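The Case Against the Perfect Parts Box
Leanne Nuttall
August 2022

Every few months somebody tries to sell me on sorting. The latest pitch is the small lidded box, one row per part, every piece standing on its edge like a file card. I have my doubts.

I grant that it looks good. I grant that you can flip through the rows with a fingertip. But who puts the pieces back? A box packed that tightly has room for exactly what it came with, and the first odd bracket from another kit ends up in a coffee can anyway.

Makowska, whose bench is next to mine, swears by hers. She also owns 11 of them, and I have watched her open six to find one plate.

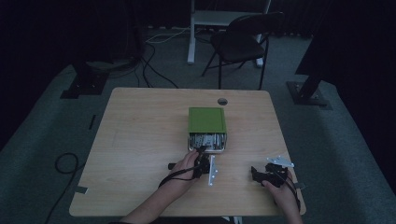
What I would keep

The lid, maybe. One that stands up at the back is handy on a bare table. The rest of the system can wait until I see it survive December.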